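Tremalora 中文儿童识字词表 说明文件

概述

Tremalora 是一份面向学前和小学低年级的中英对照识字词表，以纯文本形式发布，供家长、幼儿园教师和做识字卡片的人使用。词表由 Flurkemthorpe 维护，排版脚本沿用旧项目 Likance 的代码，做过删减。

当前版本日期：2019年11月23日，星期六。

内容

词表共 1000 条，分为 3 级。第一级以身体部位、食物、动物和家中常见物品为主；第二级加入动作、天气和方位；第三级收录简单的抽象词，例如“以前”“一样”“可能”。每条包含汉字、拼音、英文对应词、级别和一个短例句。另有 192 条带“易混”标记，主要是形近字，如“未”和“末”、“己”和“已”。

文件结构

words.tsv：主词表，制表符分隔，UTF-8 编码，无 BOM。
confusable.tsv：易混字对照，每行一组。
letters.tsv：英文字母表，含大小写和起始词，用于双语卡片。
print/：排版脚本和页面模板。
CHANGES：修改记录。

字段说明

id 为整数，发布后不再改动，删除的条目其编号也不再使用。pinyin 用带声调符号的写法，轻声不标。level 取值 1 到 3。note 可以为空，多音字在此注明本条所取的读音。

英文字母部分

letters.tsv 只收 26 个字母，不含音标。起始词尽量选孩子能指认的实物，X 例外，用的是词尾带 x 的 box。大写和小写分成两列，打印时可以只取其中一列。字母卡的模板默认每页排四张，边距较宽，方便裁剪后过塑。 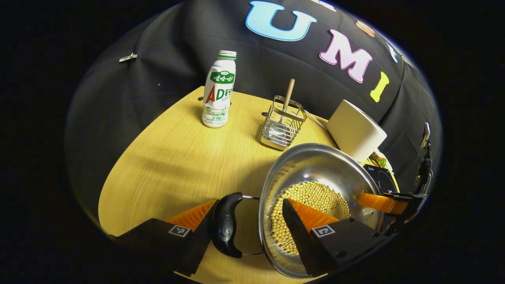 彩色毛毡字母 U、M、I，其中黄色的 I 做成骨头形状。

给初学的孩子做字母材料时，建议先用笔画简单、没有装饰的字形，等认熟以后再换造型字母。模板里的字体是无衬线体，小写 a 和 g 用单层写法，与多数手写教材一致。改换字体后请检查这两个字母，以及大写 I 和小写 l 是否还能分清。

使用方法

在 print 目录下运行 make cards，会生成全部卡片的 PDF。只要某一级，运行 make cards LEVEL=1。脚本需要系统里装有一款包含简体汉字和拼音声调符号的字体，字体名写在 config 文件第一行。名为 Villa 的模板是大字版，每页一张，适合在教室里张贴。

已知问题

第三级的例句有些偏长，超过两行时会压到页脚。
“儿化”词的拼音写法前后不统一，4月的版本改过一批，仍有遗漏。
易混字对照没有按级别排序。
繁体字形尚未收录，目前没有补充计划。

修改和反馈

发现错字或拼音错误，请在问题列表中写明 id 和建议的写法。新增词条一次不要超过 100 条，并附上例句。例句应为自己编写，不要从教材或绘本中抄录。只改格式的提交请与内容修改分开。

许可

词表采用 CC BY 4.0 许可，脚本采用 MIT 许可。打印后在课堂使用无需另行告知，转载整份词表时请保留项目名称和版本日期。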